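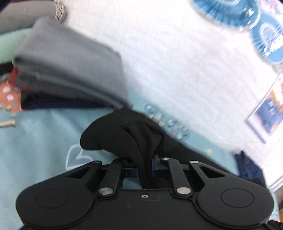 Clekside Hand-Held Gripper in use during a laundry-sorting session, with a piece of black fabric held between the jaws.

Clekside Hand-Held Gripper
Data collection tool for manipulation learning

Overview
The Clekside Hand-Held Gripper allows an operator to record examples of everyday handling tasks without a robot arm on site. The operator performs the task by hand through the gripper, and the camera on the tool records each grasp, lift and release. Recordings are used to train policies for arms fitted with the matching Clekside end effector.

Recommended Tasks
The tool is suited to household and light service work, including the sorting and folding of clothing. Soft goods deserve particular attention when a collection is planned. Fabric changes shape each time it is gripped, and a dark item bunched in the jaws may hide part of the fingers from the camera. Kevthorpe recommends that sessions include both folded stacks and single garments, on plain and printed backgrounds.

Construction
Body: matte black, with a rounded lobe at each end
Jaw mechanism: two mirrored linkages, riveted
Jaw fingers: paired, with blue components
Jaw opening: 92 mm
Item number: 1690

Recording
Each session is stored as a set of separate episodes. Internal storage holds 1000 episodes of standard length. Files are transferred by cable to the Ogundipe labeling software, where episodes may be trimmed, named or rejected before export.

Ordering
The gripper is sold singly or in cases of 10. Replacement fingers and rivet sets are listed under Spare Parts. Orders from outside the region are shipped from the Kokport warehouse.

Technical inquiries should be addressed to Babatunde Eze, Product Support, Kevthorpe.

Page last revised Wed 17 January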